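Can a Robot Clean Up After Us Yet? My Project Report
Mirjam Michiels, 6 September 2018

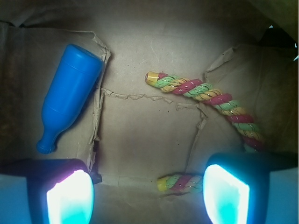
2 min read

So my question was simple — can a machine do a boring chore like picking stuff out of a box? I figured a plastic bottle would be easy and a rope toy would be awful, and I still think that's the right way to rank them! A bottle keeps its shape wherever you grab it. Rope bends, loops under itself and hides its own ends (I can't always tell where one goes either).

Willy Hermans, my advisor, told me to stop reading and pick a scoring rule. Mine is 8 tries per item, and a drop counts as a miss. Shiny caps worry me, and so do torn cardboard flaps that fingers could snag on.

My guess for now: sorting bottles, yes, pretty soon. Tidying a whole playroom — no way. Full write-up is due in December.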